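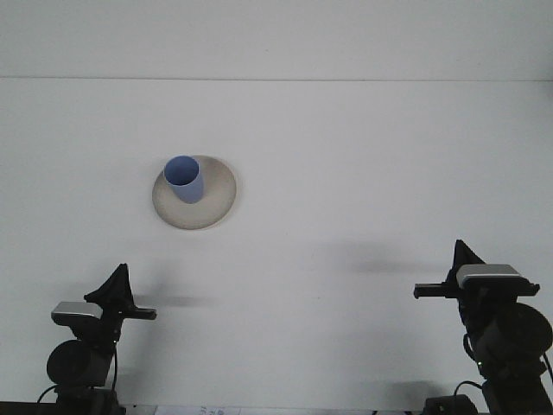 Posted by the Rustham press desk | For immediate release | Home and Tableware

RUSTHAM BRINGS OUT THE NARIX CUP AND THE KHONDOKAR PLATE, SOLD TOGETHER OR APART FROM MAY

I get to write a lot of announcements for Rustham, and most of them are about shipping or a new store shelf, so please forgive me if I'm a little excited about this one. We have a new cup! And a new plate to set it on, or next to, or nowhere near, if that's how you like your breakfast.

The cup is called Narix. It's a soft blue somewhere between periwinkle and cornflower (we've had that argument in the office and I'm not reopening it here), with straight sides and a smooth matte finish. The plate is called Khondokar. It's a round ceramic plate in a warm, sandy off-white with a light speckle and a gently raised rim. Both go on sale in May through our own website and at Planetia, the home store that has carried our bowls since we were packing orders on my kitchen floor.

You can buy them as a pair or one at a time. We went back and forth on that, and the pair does cost less than the two bought separately, but plenty of people already have plates they love and only want the cup. Fine by us.

Why a cup and a plate

For a long time, the thing people wrote to us about most was breakfast. They had dinner plates and they had big mugs, and then there was that in-between meal, the toast and coffee one, or the four o'clock one with a cookie, where a dinner plate feels silly and a saucer won't hold anything. I know this meal very well. I eat it standing up more often than I should.

So the idea was a plate you can put a cup on and still have room for food. If you push the Narix over toward one side, you get a good wide band of plate left over for a slice of toast, a muffin, some apple, whatever you've got. I never put mine in the middle. A saucer with a little ring pressed into it tells you where the cup has to go, and we didn't want that, so the center of the Khondokar is flat and the cup can sit where you like.

The rim took longer than anything else. Our first version was so low that crumbs went straight over it onto the couch, and the next one came up high enough that it was basically a pasta bowl. The one we settled on lifts gently at the edge. It catches crumbs, it gives your fingers something to hold, and you can still cut a pancake on it without your knife hitting a wall.

It took about seven months from the first drawing to the version we're selling. I'd like to say that was all careful design work, but a fair bit of it was waiting for kilns and arguing over blue.

On the subject of blue

We tried three blues. The first was much darker, closer to navy, and it looked great on my screen and a bit gloomy in my kitchen in the morning. The second was so pale that next to anything white it just looked like a white cup somebody hadn't rinsed. The third is the one you're getting. It's calm, it's cheerful without yelling at you, and it looks lovely against the sandy plate. If you look down into the cup the blue goes deeper in there, and I'm very fond of that.

The matte finish was a bit of a gamble. People are used to shiny cups. But once you've held a matte one for a while it's hard to go back, at least for me, and it goes so well with the speckle on the plate. Glossy next to sandy never looked right in our trials. We must have swapped those samples around on the table a hundred times, and the matte cup kept winning.

As for the plate, please don't write to us to say yours has spots on it! The speckle is supposed to be there. It's also a little different from one plate to the next, and you may see the slightly darker ring where the flat part curves up to the rim come out stronger on some than on others. We like that. If you want a stack of plates that match to the last dot, I'd gently point you at our plain white line, which is staying exactly as it is.

What the testers told us

Before we ordered the big batch we sent early pairs out to 178 households that had signed up through our newsletter. We asked them to use the things every day and then tell us what bugged them. Wow, did they tell us.

A lot of people used the plate for things we hadn't thought of. Somebody kept keys on it by the front door. Several people parked it under a plant (please put a liner down first). One household used the cup for toothbrushes and wrote us a whole page about how nice it looked by the sink, and I have to admit I've since done the same thing at home with the navy sample.

The complaints were just as useful. The bottom of the early cups was a bit rough and people with wooden tables didn't care for it, so the base is now sanded smoother before it leaves the workshop. A few testers said the early plate slid around in their cabinets when stacked. We changed the foot a little and it stacks better now. It still isn't a perfect stack, and if you pile up a dozen you'll want to do it on a sturdy shelf.

And then there was the handle question, which I could fill another page with. We heard every possible opinion on handles. My inbox has not recovered.

Looking after them

Both pieces can go in the dishwasher. I'd use the top rack for the cup. Matte surfaces pick up marks from metal spoons more easily than shiny ones do, and when that happens a little baking soda on a damp cloth takes care of it. Skip the steel wool. For tea stains inside the cup, leave it full of warm water and baking soda while you do something else, then wipe it out.

The plate is happy in a microwave for reheating, but don't move it from the freezer straight into anything hot. That goes for most ceramic plates, ours included.

If something shows up chipped, send us a photo and we'll replace it. You don't need to mail the broken piece back, and please don't, we have quite enough broken plates here already.

Setting a table with them

I've been asked by a couple of home editors how we'd style the pair, so for anyone planning a page, these are my own habits and nothing fancier than that.

I like them on a plain white table. The blue gets to be the only strong color, and the warm shade of the plate shows up properly, where on a wood table it can blend in a bit. If your table is dark, the plate does most of the work and the cup goes quieter, also nice. I'd go easy on patterned placemats. A plain linen napkin in oatmeal or rust is lovely, and a mustard one is fun if you're feeling brave.

For a bigger group, put the plates out in a stack and the cups in a row beside them and let people help themselves. That's how we did our staff breakfast, and nobody had to ask where anything was. You can mix the Narix with white cups too. It doesn't have to be a matching set, and most of the tables I like best aren't.

Where to find them

The pair, the single cup and the single plate will all be on the Rustham website in May, and in the kitchen section at Planetia. Planetia will have them in three stores to begin with, and will ship to everyone else from its online shop. We're making one batch first and then another later in the year, so if you see a sold-out note, put your email in the box under it and we'll write when there are more.

Gift boxes are available for the pair only. They're plain brown cardboard with paper padding and no plastic, and there's room in the lid for a card. We tried ribbon. It looked sweet and it came undone in every single test parcel, so no ribbon.

For shops and press

If you run a store and would like to carry the Narix or the Khondokar, get in touch through the trade page on our website and we'll send you the wholesale sheet and a sample pair. Small shops are very welcome, and we've kept the minimum order low this time after some fair grumbling about the last one.

Members of the press can ask for samples and high-resolution pictures through the same page. Tell us your deadline and whether you need the samples for a shoot, and please let us know if you'd rather have the gift box or the ordinary packing. Samples don't need to be returned.

About Rustham

Rustham makes everyday cups, plates and bowls for people who use them every day. We started with one bowl, sold mainly to friends and their very patient relatives, and now sell a small range through our own website and through Planetia.

Press and trade inquiries: Rustham press desk, by way of the contact form on our website. We answer mornings, usually with toast in one hand.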